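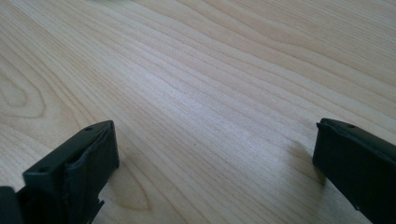
Section 4 is the part of the Boltex guide I get the most mail about, so I've rewritten it from scratch for the August kits. If you've worked through Section 3, your hand-held gripper is assembled, the camera is clipped in and the battery is charged, and now we get to set the view and zero the fingers. Do this over a plain tabletop with some grain in it if you have one. Pale wood is my favorite — dark fingers stand out beautifully against it, and the grain lines give you something to check your focus on, near the fingers and farther back. White melamine works too, but the focus check is a pain on it.

Section 4: Setting the view and zeroing the fingers

What you need on the table

The gripper, the short hex key from the small bag, the gray USB cable, a laptop with Busent installed, and the two foam test blocks. Leave the blocks off to the side for now. You won't need them until 4.3, and if they're sitting in view the zeroing routine gets confused and you'll have to start over (ask me how many evenings I lost to that one).

Caution: Unplug the cable before you put the hex key anywhere near the fingers. The motor in the powered version can close without warning when Busent reconnects, and it pinches.

4.1 Getting the fingers into view

1. Plug in the gripper and open Busent. Click Live and wait for the picture to come up. The first time can take almost 2 minutes while it sets itself up, so go get a coffee.

2. Hold the gripper over the table, camera side up, and open the fingers all the way.

3. Look at the bottom of the live picture. You want one finger on each side, coming up from the bottom edge, with clear table between them. They should reach about halfway up and no higher. A perfectly even match left and right is nice to have, but I've never managed it and my recordings come out fine.

4. If the fingers sit too high or you can't see them at all, unplug the cable, loosen the camera screw a half turn and tip the camera a little. Tighten, plug back in, look again. Small moves! A tiny nudge at the screw is a big jump on the screen.

5. When you like what you see, snug the screw down. Snug means finger tight plus a quarter turn. The bracket is plastic and it will crack if you lean on it.

Note: It's fine if one finger runs off the side a bit. Busent needs to see the inner faces and the gap between them, and it doesn't care about the rest.

4.2 Light

I used to skip this section in other people's manuals and I'd really like you not to skip mine. Set the room light before you zero, and leave it alone until you're done recording.

1. Turn on whatever lamp you plan to work under. One soft lamp off to the side is plenty. A soft, blurry shadow next to the fingers is okay. A hard black shadow with a sharp edge will get read as part of the finger.

2. Set Exposure to Manual and type in 100 to start.

3. Check the middle of the table. A bit of shine is no problem, but if the grain disappears completely into white, bring the number down in small steps until it comes back.

4. Click Lock. The little padlock should turn orange.

Note: Daylight from a window keeps changing on you. I pull the blinds and work under the lamp, even in the middle of the day.

4.3 Zeroing

1. With the fingers open and nothing between them, click Zero, then Open. Hold the gripper still until you hear the beep.

2. Squeeze the trigger until the fingers just touch. Don't crush them together — if the pads bulge, you've gone too far and the zero will be off. Click Closed.

3. Let go, then pick up the larger foam block and click Check. Busent shows a raw width number. On my own unit the larger block reads 600 and it hardly moves from one day to the next. Yours will be different, so write it on the card in the lid of the case. You'll want it later.

4. Do the same with the small block and write that one down too.

5. Click Save to Unit. If you see error 1394, the cable has come loose partway through. Push it in until it clicks, go back to step 1 of this part, and zero again. There's no need to redo the light.

Caution: Don't zero with a torn or loose finger pad. Look at both inner faces and along the rims first. If a pad is lifting, swap it (Section 7) and then come back.

4.4 Before you record

Wipe the table. Crumbs and specks won't break anything, but they do show up in every single clip, and once you've noticed one you'll never stop seeing it.

Then do one practice grab with the large block and play it back. I look for the gap to close smoothly on the width graph, with no steps in it. Steps nearly always mean the exposure wasn't locked, so check for the orange padlock first.

You'll need to zero again whenever you change pads, move the camera, or drop the thing. I also do it after a trip. Mine rode to Bridton and back in the trunk and the large block read quite a bit off when I got it home.

If you have the older Tesfamariam bracket (the one with two camera screws), everything in this section is the same except 4.1 step 4. Loosen both screws by the same amount, tip the camera, and tighten them a little at a time, going back and forth. If you tighten one all the way first, the picture ends up crooked.

Section last changed 19th July. Section 5 covers recording and naming your clips.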